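The tray years

I have owned four trays in my adult life and I could write you an obituary for three of them.

The first was a tin thing with a hunting scene on it, inherited from an aunt, and it buckled in the middle if you put anything heavier than a boiled egg on it. The second was bamboo and went in the dishwasher, once. The third was a very handsome slatted affair from a market in Stekuvport, and I would still have it if I hadn't lent it to Fermín Durán for a barbecue. Fermín maintains that he gave it back. We have agreed to stop discussing it at Christmas.

The fourth is sage green plastic. It cost less than the bus fare I spent going to look at better ones, and I bought it because I was hungry and wanted to go home. I was a bit ashamed of it. For the first month I kept it down the side of the fridge and brought it out only for family.

I have now come round to it, in the way you come round to a neighbour who plays the trombone but takes in your parcels. It has a lip all the way round, so things that roll stop rolling. The corners are rounded, so when you catch your hip on one (and I do, the kitchen here was laid out by somebody with no hips) you say a small word instead of a large one. It wipes clean. It will never be in a magazine.

What changed my mind was the choux.

Adesuwa Aliyu had decided we were going to make cream puffs, the sort with the crackly lid. She had a recipe off her sister with 179 g of butter in it, which struck me as a suspicious amount of butter. Who arrives at 179? I asked if we could call it 180 and was told we could not. We made the paste, we rolled out the craquelin between two sheets of paper, we chilled it for 30 minutes, and we cut it into rounds with the lid of a spice jar because my cutters had gone wherever the slatted tray went. Then we put the lot in the oven and sat on the floor looking through the glass door like people waiting for news.

They came up. I have made choux perhaps a dozen times and am used to the moment when it thinks about rising and then thinks better of it, so I was braced. But up they went, cracked like a dry riverbed on top and the right sort of orange lower down, and then there was the usual problem of where to put them. The cooling rack is warped. The good plates are flat and slippery, and a cream puff on a slippery plate is a curling stone. So out came the green tray.
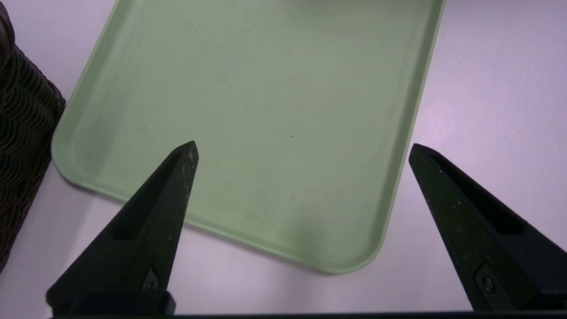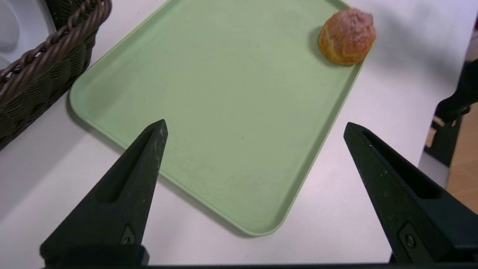 Sage green tray, brown basket, white table. My whole colour scheme, such as it is.

The basket, I should say, has its own history. It was sold to me as a bread basket by a man in Herrera who plainly needed the shelf space. Bread goes stale in it at a tremendous rate. I have tried it as a fruit bowl, a letter rack and, for one bad week, a home for the onions, whose skins worked into the weave and had to be picked out with a skewer. At present it lives on the table and I move it when I want to put something down. Trinidad Zapata says this makes it an ornament. I say it makes it an obstacle, but it's a nice brown.

Anyway, serving. My mother's rule was that you never send cakes round on anything you wouldn't be happy to see photographed, and for years I obeyed it, at some cost in crockery. I have a porcelain cake stand I've used twice. It's too tall for the cupboard and too wobbly for the table, and guests take their slice from it with the expression of someone defusing something. Put the same cake on a plastic tray and people just help themselves. Zsófia Pap ate two cream puffs standing up with her coat on and was reaching for a third before she'd told us how her journey was. (Bad. The replacement bus goes via Plarholm and stops at every gatepost.)

There are drawbacks. Pale green shows every speck, and there's always a speck. It picks up scuffs. Put an oily bun on it overnight and you'll be at the sink with bicarb in the morning. And plastic does hold on to smells, so if you have ever carried kippers on yours, I wouldn't follow them with anything containing vanilla.

Adesuwa wants to try éclairs next, and has sent me a list that includes a piping nozzle of a very particular size and another odd number of grams. I have ordered the nozzle. I've also bought a second tray, same shape, in a yellow I don't much like, and Fermín has already asked if he can borrow it.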